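Workshop Builds > Arms and grippers
Thread: Wrist camera confused by woven surface

joris_aerts
Posted May 1, 2020
Hello all. I am building a small arm at home, with a two-finger gripper and a camera at the wrist. The aim is that it picks up small things which fall on the furniture, pens and keys mostly. On a plain table it goes well. On a wicker chair it goes badly. My edge detector finds 1,437 "objects" on one seat, and of course there is not one. I have already tried more blur, but then the pens disappear also. What would you change first?

Kodow
Reply
Change the chair. No, seriously, go to depth and forget the colour picture. A weave is the worst thing you can give to an edge detector.

benavides_k
Reply
I do not agree with Kodow. A cheap depth sensor does not work well when it is very near, and at the wrist you are always very near at the end. Joris, at which distance do you make the decision?

joris_aerts
Reply
I decide at 200 mm and then I look once more just before closing. The second look is where it fails. Please find one of these second looks, at the inner corner where the seat meets the rolled rim. The strands are tan and what is behind them is light blue, so every small gap gives a strong edge.

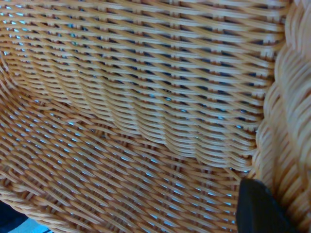

Reply
Jokanach
The blue helps you! Make a mask for that blue and fill it before you search for edges. The gaps are short and thin, so a small closing filter should be enough. I did it so for a garden bench at the Astthorpe workshop and the false hits went down by 92 per cent.

Kodow
Reply
And when he has another colour behind the chair, he must begin again. I stay with depth.

benavides_k
Reply
Look also at the direction of the strands. On the backrest they run mostly across, on the seat they go diagonally. If you filter for one direction only, you will clean one part and leave the other. And I would mask your own finger, the black tip is in the lower right corner and it is the darkest thing there.

joris_aerts
Reply
Thank you, the finger I had forgotten completely. I will try first the mask from Jokanach, as it costs me only one evening. Depth must wait until June, when I can order parts again.

Kodow
Reply
Fine, but post the numbers for a dark pen also. With a blue pen your mask will eat it.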